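**Flundano practice** – set of working rules for hand-held gripper work on cloth and other soft items. Named after the Flundano workshop, where the first version was writen up by Nesma Kettani and Guilan Lü. Now also used at Tinau, with small changes.

## Scope

Covers two-person folding and spreading on a table. Does not cover fixed arms – those fall under the site's machine safety rules.

## Main rules

- Jaws closed before the tool is set down.
- One garment per take. No swapping halfway.
- Grip at a hem, sleeve or corner, never over a print.
- Cable runs off the walking side of the table.
- Finger bolts checked every 80 takes. Loose bolt, tool comes out of use.
- Break after 6 takes in a row, minimum five minutes.

Sheet under the garment should be plain. Creases are allowed, patterned covers aren't. Kettani wanted the sheet taped down; dropped in the March revision after Junhao Cui objected that tape marks slowed the reset.

## Hand position

Main hand around the grip. Second hand on the handle is allowed, and prefered for heavy knits.

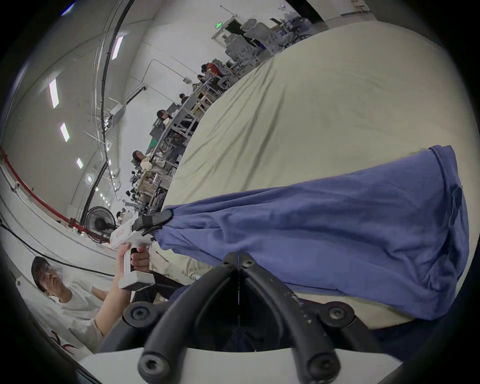 Does a take have to be thrown out if the cloth slips from the jaw?

A slipped take is kept and marked as a slip, as long as both people stay at the table and start again from the same garment.

## Variants

Tinau version cuts the run to five takes and drops the rule on prints.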